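Kitchen cell at Pledard back in service after cable and gripper work

The robot cell in the test kitchen at Pledard is running again after a planned stop in January for cable work, a new set of gripper pads and a full recalibration. Dandero, the company that looks after the cell, handed it back to the Pledard team at the end of the second shift.

The cell is a single arm set up in a furnished kitchen on the ground floor of the building. It is used to practice household tasks such as clearing a counter, loading dishes and moving items between cabinets. It had logged 3,170 hours since it was commissioned, and the maintenance plan calls for a longer stop every 600 hours, with short checks in between.

The work that prompted this stop started with a fault that came and went. Over several weeks the controller reported brief losses of signal from the gripper, mostly when the arm reached low and to the right. Each one lasted less than a second, but every loss put the arm into a protective stop, and the operator then had to clear the message and send the arm back to its start position by hand. The log showed eight of these stops in the last week before the cell was taken out of use.

Dandero's technicians first swapped the gripper for a spare and ran the same motions. The stops continued, which ruled out the gripper itself. They then moved the arm slowly through its range while one person watched the signal on a laptop and another flexed the cable by hand at each joint. The signal dropped when the cable was bent near the upper joint.

When the old cable was taken off, the outer jacket was worn through on one side where it had rubbed against the fastening. Two of the wires inside had broken strands. The cable had been tied too tightly when it was last replaced, so it had no slack to take up when the joint turned and the same short length was being bent every time.

The replacement was routed with a longer loop. It is held at the upper joint and then hangs free before running down beside the lower arm to the base. The loop has to be long enough for the arm to turn to its limits in both directions, and short enough that it does not catch on the faucet or the dish rack when the arm swings toward the sink. Getting that length right took most of an afternoon. The first attempt snagged on the edge of the counter at one extreme, and the technicians shortened the loop twice before it passed.

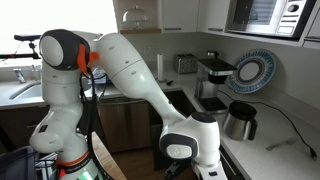 The arm reaching down in the Pledard kitchen, with black cables looping from the upper joint.

After the cable was in, the team checked the joints. Each one was run at low speed from end to end and the motor current was recorded, then compared with the values taken at commissioning. All were within limits. One joint near the wrist was slightly higher than before, and it has been marked for another reading at the next short check. No parts were replaced there.

The base bolts were checked with a torque wrench. One had moved a little and was brought back up to the specified value, and all of them were given a fresh paint mark across the head so that any movement can be spotted by eye. The shells were wiped down with a mild cleaner. The instructions from Jacobs, which wrote the service manual for the cell, warn against spraying anything directly onto the joints, so the cleaner goes on the cloth and the cloth is wrung out first.

The gripper pads were due for replacement in any case. Kitchen work is hard on them. Grease and dish soap make the surface slick, and the pads had hardened enough that glassware was slipping during the test grasps. The new pads are the same size and shape as the old ones but made of a softer material. They will wear faster, and Pledard has agreed to inspect them every week for the time being and keep a second set on the shelf.

Calibration took up the last part of the stop. Changing a cable does not normally affect where the arm thinks it is, but taking the gripper off and putting it back does. The technicians used a pointed tool to touch a set of fixed points around the kitchen, repeated the round from different directions, and entered the corrections in the controller. The largest error before correction was 8 millimeters, at a point on the far counter. That would have been enough to knock over a cup or miss a cabinet handle. A second round after the correction brought every point inside the tolerance.

The protective stops were tested as well. Each emergency stop button was pressed with the arm moving, and the stopping distance was measured and written in the cell log. The speed limit that applies when a person is in the kitchen was tested separately, with the arm empty and then with a weight in the gripper. Both tests passed on the first try.

One change was made to the software. The controller used to treat every loss of gripper signal in the same way, whatever its length. It now records the position of all joints at the moment the signal drops, which should make the next cable fault much quicker to find. The arm still stops each time, and the operator still has to clear the message.

Dandero has also changed its checklist for the site. The short check now includes turning the upper joint through its full range while someone watches the cable loop, and looking at the jacket under each fastening. Fastenings are to be left loose enough for the cable to slide a little by hand. Any cable with a visible flat spot or shiny patch is to be replaced at that visit. A spare of the same length is now kept on site, already fitted with its connectors, and the old one has gone back to Dandero's shop to be cut open and photographed for training use.

The same fault may be present elsewhere. A second cell of the same design is in use at the Burura site, and its cable was fitted during the same service round. That cell has not reported any signal losses so far. It will be inspected before it reaches its next 600-hour stop, and the cable will be rerouted with the longer loop whether or not wear is found.

At Pledard the arm ran through the night after handover on a set of repeated reaches to the sink, the cooktop and the far counter, the three positions that put the most bend in the cable. No stops were recorded, and regular work in the kitchen started again at 7 in the morning. The next short check will include the second reading on the wrist joint and a first look at the new pads.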